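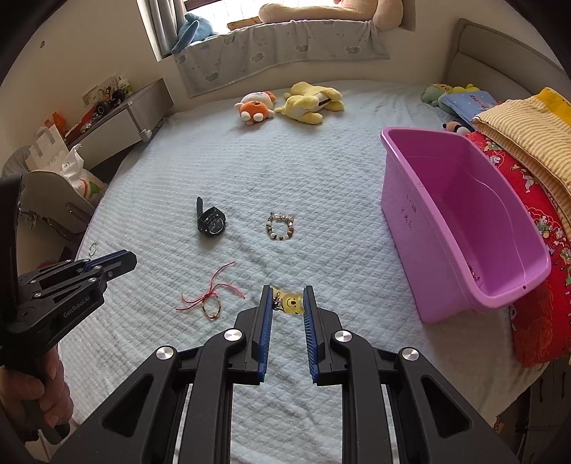
November 8, 2021

Bench notes, Fulevholm books, continued from the page with the glue on it.

Opened the second crate. The packing list says "prayer books, assorted, old," which covers nearly everything a Hebrew book can be if you don't open it. So far there is one prayer book. The rest is responsa, two commentaries on the Passover tractate, a broken run of sermons, and one thin thing with no title page that I've been avoiding.

Total for the whole lot per the Standham intake sheet is 839. Total per Lirkumix is also 839, which would be comforting if Lirkumix hadn't been filled in from the intake sheet. Will believe it when the shelves agree.

Item on the bench today: folio responsa, half leather over boards, spine gone from the second band down. Leather is red rot all the way, my apron looks like I've been grating bricks. Sewing is sound in the front half. In the back half it's sewn again through the fold with what I'd swear is button thread, by somebody with strong hands and a grudge. I'm leaving it. It holds, and it is at least as old as anything else I could call original.

Collation. Signatures are Hebrew letters at the foot of the first two leaves of each gathering, as expected, gatherings of four. Reminder for whoever picks this up after me: they skip and combine the letters at fifteen and sixteen the way everyone does, so there is no missing gathering there. The last cataloger recorded "wants gathering 15." It doesn't want gathering 15. It's sitting right there, tet-vav, same as in every other book in the crate. I've fixed the record.

Leaf count comes to 130 by the printed foliation and 130 by my pencil, but these are different 130s. The printer numbered one leaf twice, then skipped a number some way on to make up for it. I can't decide if that was a correction or luck. Entered it as found, with both numbers in brackets.

Title page. The date is a chronogram, a verse with certain letters set larger and you add them up. The compositor made the letters larger in the way I make my handwriting neater on forms, meaning for the first few words. Three readings:

Counting only the ones that are plainly bigger, it comes out earlier than the approbations in the front, and they'd have been writing letters in praise of a book already on sale.

Counting the plainly big ones plus the lamed, which is always taller than everything anyway, gets a date thirty years after the printer's shop closed.

Counting the big ones and the doubtful yod gives a year that suits the approbations and the printer both. Going with the yod. Put a question mark in the record. Lirkumix won't take a question mark in the date field, so it's in the note field, where it will be read by me.

Approbations: five. Four are the usual thing, the author is a sharp mind and a modest man and anyone who reprints him within ten years will be sorry. The fifth says he is busy and hasn't read it, but he knew the father. I like the fifth one best. All transcribed in full except two lines lost to a worm.

On the worm. It started at the back board and went forward in a straight line as far as the laws of mourning, where it gave up or died. Round holes, clean edges, no frass when I tapped it out over black paper, so I'm calling it old. Bagged and in the freezer for the standard stay anyway before it goes near the others. The two lost lines could be filled from another copy if one is ever offered. I am not filling them in from my idea of what rabbis say.

Owners. Front flyleaf has three signatures, each crossed out by the next. The last man crossed out the other two so hard he went through the paper. Below that, in a child's square letters, most of the alphabet, stopping at samekh. Back flyleaf has a list of sums lent, no names, just initials, with a few struck through. The unstruck ones I assume are still outstanding.

Treatment so far:

Surface cleaned the first three gatherings with a soft brush and grated eraser. Stopped at the fourth, where the eraser began picking up ink from a marginal note. Brush only from there on.

Notes in the margins are in two hands. The brown one argues with the author. The black one, later, argues with the brown one. Neither should be washed, so the whole washing plan from last week is off. Crossed it out on the worksheet, not as hard as the flyleaf gentleman.

Tested the brown ink for movement with a damp swab at the edge of one stroke. It moved. Tested the black. It did not. Mends near brown ink get remoistenable tissue with as little water as I can manage, everything else gets ordinary wheat paste.

The Bandara tissue came. The light weight is lovely, you can read small rabbinic type through it without effort. The heavy weight is a different shade from the last batch, a shade I'd call dentist. Fine for hinges inside the board, no good on a leaf. Have asked for the old shade and been told it is the old shade. I laid one next to the other by the north window and one of us is wrong.

Paste was lumpy. My fault, I left the pan to look at the chronogram. Strained it twice. It'll do for spine linings, and I've started a fresh lot for the mends.

Boards: front is detached and split at the lower corner, back is hanging by one cord. Made of printed waste, several sheets pasted up. Where the corner has opened there's type showing, square letters, with vowels, larger than anything in the book. Looks like a festival prayer book, and there are maybe six lines visible if I hold the layers apart with a bone folder and breathe through my nose. Very tempting to soak it apart. Standham's rule is we don't dismantle a binding for what's inside unless the owner asks in writing, and I wrote that rule, in March, in a much stronger frame of mind. Photographed the corner under raking light and closed it up.

The thin thing. Had to face it after lunch. No title page, 92 leaves, small quarto, sewn in a paper wrapper made from somebody's marriage accounts. It's an index: every place in the sermons where a given verse turns up, arranged by the order of the weekly readings, with references by folio and column. I had been treating it as an orphan. Then I looked up the first entry in the broken run of sermons from the same crate and it landed on the right column. Second also. Third was one column off, and so was everything after it until the next portion, where he gets back in step.

So they belong together and should be shelved together, and the record for the sermons needs to say so. It also gives me the contents of the sermon volume we don't have. The index refers to folios up to 200 and our two volumes stop well before that. It's like having the menu from a restaurant that burned down, but it's more than we had on Friday.

Wrote to Fulevholm asking if there's a third volume anywhere, attic, cupboard, under a short table leg. They wrote back promptly that they had sent everything, and also that there's another box.

To do:

Reply re the box. Ask what's in it. Expect "prayer books, assorted."

Mend gatherings five through nine, responsa, dry side first.

Japanese paper guard on the outer fold of the last gathering. The button thread stays.

Order a phase box for the index, same height as the sermons, so it doesn't get put with the pamphlets again.

Check whether the doubtful yod is bigger in any other copy with a decent scan. If it's smaller, see me, and bring tea.

Fridge shelf marked PASTE is for paste. Somebody's hummus is on it, in the same kind of tub, and this morning I got as far as loading the brush.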